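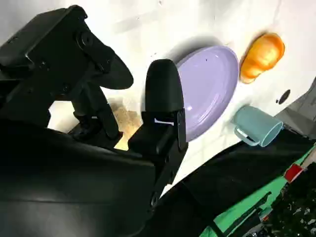 **How often should the clogs be washed?** After every 15 wears, or sooner if the footbed starts to feel slick.

## Cleaning and strap care: Drosent garden clog

Applies to all sizes of the Drosent, with or without the Sarnarwood liner.

1. Pull the liner out by the heel tab. Shake off loose dirt.
2. Rinse the clog inside and out with cool water.
3. Wash with mild dish soap and a soft brush. Work the soap into the tread and around the vent holes.
4. Rinse again until the water runs clear.
5. Stand the clogs on their heels to drain. Leave them in the shade for 8 hours.

**Caution:** Do not use a dryer, a heater or a parked car to dry the clogs. Heat shrinks the foam, and a shrunken clog can't be stretched back.
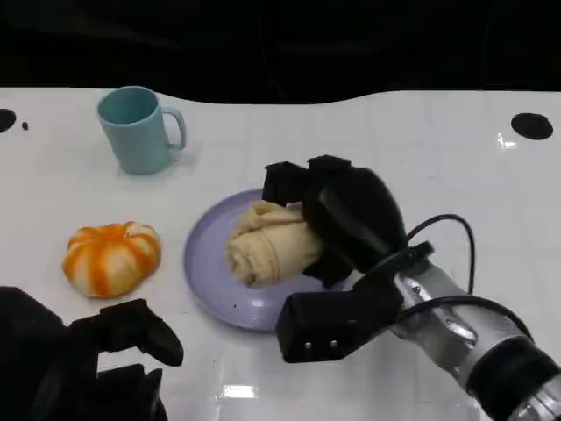 Liners take longer to dry than the clogs do -- usually overnight. Wash them by hand and lay them flat. Don't wring them.

### Replacing the heel strap

1. Press the rivet out from the inside with your thumb.
2. Line up the new strap with the logo facing out.
3. Push the new rivet through until it clicks. Repeat on the other side.
4. Swing the strap back and forth 3 times. It should move stiffly but not stick.

**Note:** Straps from the older Kokkonen model look the same but have a shorter rivet. They will work loose.

Spare straps and liners are sold in pairs from the Flaselville shop. Give the size molded under the arch, which may differ from your street shoe size.
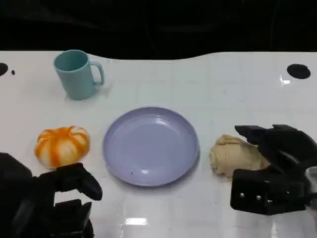 *Mug, plate and striped pumpkin shape on a white tabletop.*

Care text: Kaisu Partanen. Revised October 9, 2019.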